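# In Praise of the Big Gray Bin

I own a lot of blocks. I didn't set out to! It started in December with one sack of them from Skurnetti, the secondhand place by the canal, and by New Year I had blocks in the bread drawer, blocks in my boots and one very sharp-cornered block under the piano pedal, where my foot found it at six in the morning.

So I did what any sensible person would do and spent far too long reading about toy storage. I tried a canvas hamper first (it slumped). Then a lidded crate from Kinnunen with 12 little compartments, which I adored for a week and my kids ignored completely. Sorting by color into tiny boxes is a grown-up's idea of fun. My youngest is seven and her system is that everything goes back in the same place, from a distance, with a throw.

What finally stuck was metal. A plain, open, gray metal bin, scuffed to pieces and heavy enough to stay where you put it. I paid $20 for mine and the seller seemed relieved to see it go. I've been a bore about metal bins ever since – friends have started crossing the room – but I will defend them to anyone, and the scratches are half the charm. A shiny new one makes you nervous. A bin that already looks like it lost a fight with a gravel truck lets everybody relax.

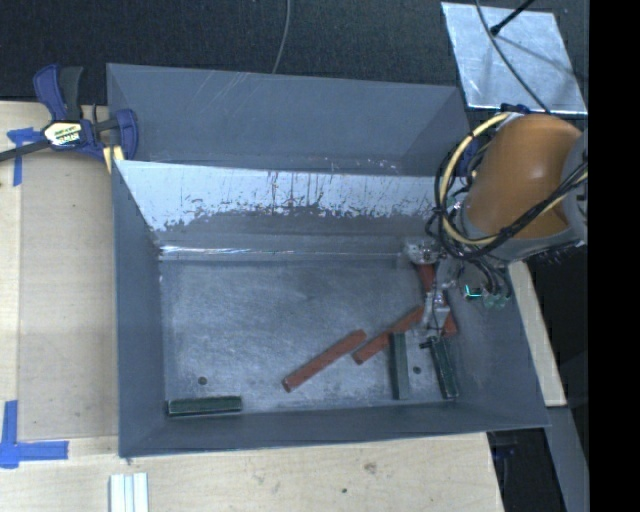
Amândio Baptista wrote in after my last column to say that metal is fine until you have downstairs neighbors, and that a block dropped into a bare bin at bedtime sounds like a car accident. He lines his with an old bath mat, cut to fit, and takes it out on Saturdays-at-Grandma's weekends so the kids can make all the racket they like.

Fair enough, Amândio. I tried the bath mat and it does take the edge off. I also tried felt from Graline, the sticky-backed kind, and peeled it up again two days later with a butter knife and a lot of muttering. Go with the mat.

The other thing I'd say is to keep the load small. We had 382 blocks at the peak (I counted them one rainy afternoon, on the rug, with tea) and a full bin is just a heavy bin. You can't see what's at the bottom, so the whole lot gets tipped out. Now only a handful goes in at a time, green and red mostly, because those are the favorites this month, and the rest wait in the closet. When the building gets dull, we swap.

Colors matter more than I expected, too. Bright ones you can pick out against gray metal in a second, but our Sevis set is all soft stone shades, very tasteful, and it practically disappears in there. I've moved that one to a basket by the window. The basket is already fraying.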